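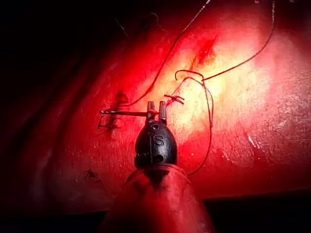

**Figure 4.** Grasper with black metal head, engraved "S", facing a lit, reddish tissue surface.

### 4. Mulch Depth and Soil Moisture in Newly Planted Shrub Beds

#### 4.1 Site and planting

The trial beds were laid out on the east side of the Kandthorpe grounds, on a silt loam that had been under turf before conversion. Turf was stripped with a sod cutter and the exposed soil was loosened to spade depth by hand. No compost was added. A total of 204 container-grown shrubs was planted in February, all of one species and one container size, and spaced so that the crowns would not meet during the trial. Stock came from a single grower in Ikport and was delivered in one load. Plants with circling roots were scored vertically on four sides before planting. Root balls were set with the upper surface level with the surrounding grade, then backfilled with the native soil and watered in.

Shredded hardwood bark from one supplier was used throughout. Each bed was assigned at random to a shallow, medium or deep mulch treatment, with equal numbers of shrubs in each. Mulch was kept clear of the stems by a hand's width. Depth was checked with a ruled pin after placement and again after the first heavy rain, and beds that had settled below their target were topped up once. No further material was added.

#### 4.2 Watering and measurement

Irrigation was supplied by drip line laid on the soil surface beneath the mulch. All beds shared a header and a single pressure regulator, and each was run for the same length of time. Runs were started before 6 a.m. The controller was set to skip a run when the rain gauge had registered enough to wet the gauge funnel, a threshold which in practice was reached more often than intended.

Soil moisture was read at two positions per bed: inside the original root ball and in the backfill beyond it. Readings were taken every 7 days with a handheld probe, always on a Tuesday and always before irrigation. The probe was calibrated against oven-dried samples of the site soil and separately against the container medium, which is far coarser and gave a different curve. Use of the factory curve for both would have overstated root ball moisture in every treatment. The complete record contains more than 1,000 readings. Those taken while the header was shut for a valve replacement were left out of the analysis.

#### 4.3 Results

Moisture in the backfill rose with mulch depth, as reported by Vestergaard for street tree pits. The difference between the shallow and medium treatments was large in dry weeks and small in wet ones. The difference between medium and deep was small throughout.

Root ball moisture did not follow the same order. The deep treatment was drier than the medium treatment after light rain, and stayed so until the next irrigation run. We attribute this to interception: a light shower wetted the upper bark and evaporated before it reached the soil. The effect was absent after heavy rain and could not be separated from noise in weeks without rain.

Shoot growth was greatest in the medium treatment. Losses were few and were spread across all treatments, so no claim is made about survival. Excavation of a subset of plants at the end of the season showed fine roots growing up into the bark in the deep treatment, a habit noted by Tokitz in older plantings.

#### 4.4 Limits

The trial covers one soil, one species and one season. The beds slope slightly to the south, and the lowest bed received some runoff from an adjoining path during storms. Removing that bed from the analysis did not change the order of the treatments. An extension to a sandy site, with 300 shrubs and a coarser mulch, is being prepared by Eilidh Semple and will use the same probe and calibration procedure.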